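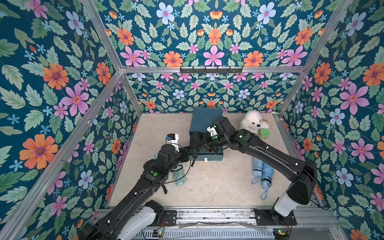 Figure 1. The two-arm cell at Ullby, with both grippers at the teal box.

3.2 Collecting demonstrations

Tasks were shown by remote control. Lies Dijkstra and Duarte Rebelo took turns as operator, each moving a pair of hand-held leader arms that the cell copied. A session ran for 30 minutes — longer ones gave jerky paths. We kept 1,913 demonstrations for training.

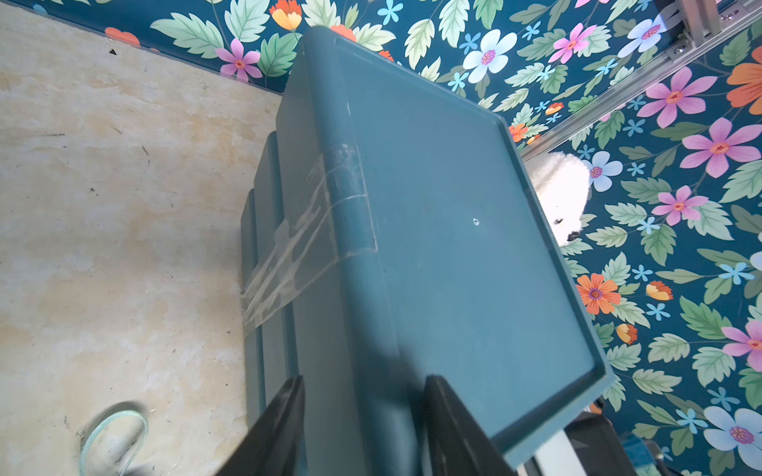

Why not guide the arms by hand?
Hand guiding puts the operator's own arms in the camera views, and one person cannot easily steer both sides at once.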